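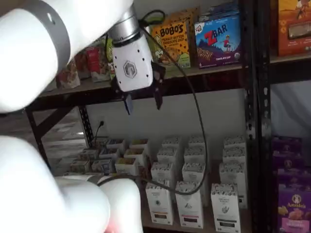

Brelareo Shelf Cell: Guarding, Cable and Gripper Requirements

The Brelareo Shelf Cell is supplied by Druroneo for picking and facing packaged goods on slotted-post shelving. This page sets out the conditions under which the cell may be operated. It applies to single-arm and dual-arm configurations fitted with a two-finger gripper.

Risk assessment

A site risk assessment must be completed before the arm is energized. The assessment covers the arm, the gripper, the shelving and the goods as one application. A collaborative rating on the arm does not extend to the gripper or to whatever it is carrying. Repeat the assessment when shelf heights change, when a new carton format is introduced or when the fingers are replaced.

Shelving

Anchor each bay to the floor or wall. Shelf beams must be fully seated in the post slots, with locking clips fitted. The front faces of beams and posts are to be entered in the controller as keep-out surfaces with a margin of 28 mm. Braces are modelled separately; a slanted brace is easily missed when a bay is imported from the standard library.

Cable routing

External gripper cable hanging in front of a shelf opening is a snag hazard. Slack is needed at the wrist for full rotation, but the free loop must not reach a beam end, a post slot or the second arm at any programmed pose. Secure the cable at each arm segment with the supplied straps (part of kit 16). Jog the wrist through its full range at reduced speed and check both directions of travel before releasing the program.

Gripper

Default grip force is 130 N. Reduce it for bagged goods and thin-wall cartons, which deform before the force limit trips. Open the fingers fully before the wrist enters a shelf bay. Inspect finger pads every 1,000 cycles and replace any that are split or lifting.

Operating rules

People restocking the bay must place the cell in protective stop and hold the enabling key. Pausing the program is not sufficient. Restart is from outside the marked zone only.

Documentation

Declaration of incorporation, stopping-distance tables and the Canadian field evaluation checklist are shipped with the controller. Contact for application reviews: Neelam Sengar, Druroneo technical office. Spare straps and pads are ordered through Vavier.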